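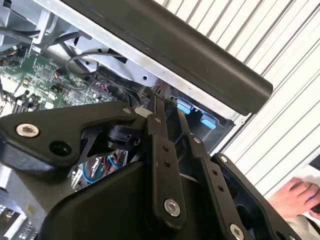 Search this blog
Search
Enter keyword

Teardown month at the robotics club

Posted 02/08/2026 by Hanneke Declercq

We started the spring project at the club, and it's a change from what we did in the fall. Then it was line followers and a maze, which most of the members had already done in some form at school. Now the whole group is working on one job: getting an arm to help take apart old electronics.

The idea came from Joris Mertens, who runs the club with me. He had seen a competition called Tinarlow with a disassembly category and he brought the rules in printed out. A team gets a piece of used equipment it has not seen before and 15 minutes on the clock. Points are given for each part removed without damage. Circuit boards are worth the most. Loose screws left inside the chassis cost you points. A team member may help by hand, but every part the arm pulls on its own counts double.

We have 18 members this term, so we split them into a mechanical group, a software group and a group that does nothing but practice taking things apart. The last group was supposed to be the small one. It filled up first.

Metal chassis turned out to be harder than I expected. With the lid off there is a green board on one side, cables looped over the sheet metal, and compartments that the fingers have to reach down into. The gripper we use has long linkage arms, and that helps with depth, but the mounting plate beside them is wide and it gets to the side wall before the fingers get to the part. Mendes is the name the kids gave the arm. I don't know where they got it and have stopped asking.

So far most of the work has been about approach angles. If the arm comes straight down, the plate is in the way. If it comes in at a slant, the linkage clears the wall but the fingers meet the part at a corner. One of the older members made a cardboard copy of the plate and walked it around the chassis by hand for an entire session, marking on paper where it touched. That was more useful than the simulation we had been fighting with – I wish we had done it the first week.

Blue plastic tabs are the current argument. They look like latches, and a person would just press one with a thumb. The arm has no thumb. The mechanical group wants to make a small hook that fits over a fingertip. The software group says the fingers can already press a tab if they are closed first, and that a hook is one more thing to fall off. We are going to try both and keep a tally, 100 attempts each way. I'd like real numbers before anyone gets attached to their own answer.

Screws we are leaving to people for now. Joris wants a powered driver on the arm by the end of February. I think that is too early. We still need to sort out the wiring around the gripper, which has to move freely with the joints, and two of the screws on the mounting plate should be checked every session. I have put that on the sheet by the door. Please use the hex keys from the drawer and put them back in the right slots.

Some practical notes for parents and members. We can take more old equipment, with the power supplies left in or out. No monitors and no loose batteries. Please remove any drives with your own data on them before you bring it. Long sleeves should be rolled up near the arm and hair tied back. The entry fee for the competition is $100 for the whole club and it is already paid, so there is nothing to collect.

Next time the practice group will run the full 15 minutes by hand, no arm, to get a baseline score. After that Joris will go over the rule about cables, which he and I still read differently.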